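Vuncombe Street Names: data card

Version notes, sources and field list for the Vuncombe street name table. The table has 524 rows, one for each named street, lane, alley or court inside the old town line. It was put together by Gonzalo Mateos and is kept up to date by Crescencio Montoya.

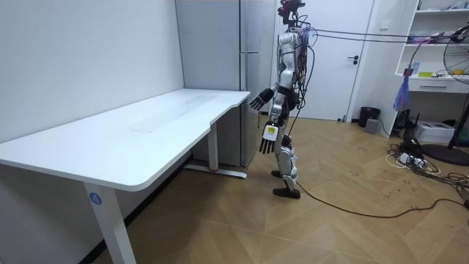
Each row starts with the name as it appears on the current town map. Older spellings go in the alt_names field, split by semicolons, with the oldest first. Most of them were read off paper maps, and a full sheet needs a large surface to lie flat. If you check a spelling against paper, unfold the whole sheet, as several names run across the creases. Folded copies are the source of most errors in the first version.

Fields

street_id: whole number, never reused
name: current name
alt_names: older names and spellings
origin: person, place, trade, plant, number, unknown
first_seen: name of the earliest map or list that shows the street
ward: Bronesum, Warraich, Mollel or Center
notes: free text

Sources

Town maps, the ward rate books, and the sign shop order list. The rate books for Mollel have a gap of 6 years, so first_seen is less reliable in that ward. Where two sources disagree on a spelling, the town map wins and the other goes in alt_names.

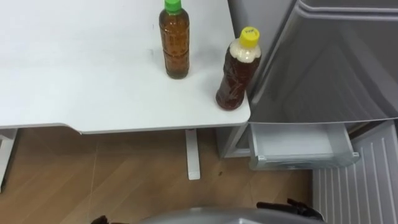 The origin field was filled in by hand. A street was marked "person" only when a written source names the person. Family stories were put in notes and the origin left as unknown. Tree names are marked "plant" even where the builder may have had a surname in mind, as with Ash Court and Birch Lane.

Known problems

Two streets in Warraich share the name Mill Lane and have separate ids. Do not merge on name alone. There are 20 rows with no first_seen value. Accents were dropped in version 1 and have been put back in version 2, so a plain text match between the versions will miss some rows.
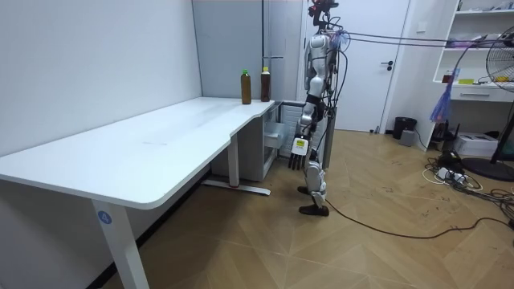
Can I use the table to find house numbers?

The table covers street names only. House numbers are held in the ward rate books, which have not been typed up. The street_id values do not follow the numbering in those books.

Changes and corrections

Send the street_id, the field, the new value and where you found it. Corrections that arrive by noon on Friday go into the next week's file. New streets are added once a year, in May, after the town map is printed.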